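分享资料 > 讲稿 > 共享工坊
首页 讲稿 项目 工具预约 联系

Pumus 分拣臂：在工坊里学会拿叉子（讲者备注，Hafiz Ngui）

开场别念标题，直接放图。停几秒，让大家看叉子和玻璃。
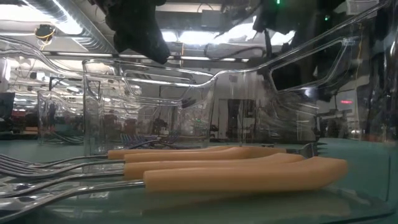
一、为什么挑这些东西

- 叉子并排，柄挨着柄。夹一把，容易带起旁边那把
- 不锈钢反光，桌面也反光，叉柄的倒影会骗过分割
- 后面透明容器更麻烦：深度图上一个洞，有时干脆穿过去看到屋子另一头
- 玻璃里看到的东西是歪的，别信轮廓
- 问一句：在座谁家洗碗机里全是这种东西？（等人举手）

二、夹爪

第一版硬指，Herman 打印的，夹柄打滑，夹金属杆更滑。换成黑色软的。力小了掉，力大了叉子自己转过去。现在的做法：先碰桌面，往回抬一点，再合。慢，但是稳。
Salamatu 那边重写了合爪那段，代码在 Dollel 分支，会后发连接。

三、数据

11月为止一共录了348次抓取，300次训练，剩下的测试。测试里失败7次，大多是两把一起夹起来。这里不要展开，后面有人会问。
失败那几次的录像放一段就够，挑最丑的。

四、踩过的坑

- 顶灯。下午和晚上结果不一样，后来固定晚上录
- 标定板放玻璃旁边，标了一晚上白标。别学我
- 急停按纽要够得着！！Puspita 说这条必须讲
- 线缆留长一点，手腕转到底会扯
- 桌子要擦，指纹也算反光

五、下一步

透明杯子单独夹，先不碰叉子。Prasert 想试偏振片，我觉得先试侧光，便宜。预算上限100块，超了自己掏。

（时间不够就跳过第四部分后两条，直接到这里）

问答备用：
速度？慢，没优化。
能不能夹湿的？没测过，照实说。
图纸在工坊共享盘，文件夹名 Prirside，找不到问 Herman。

上一篇 下一篇 返回列表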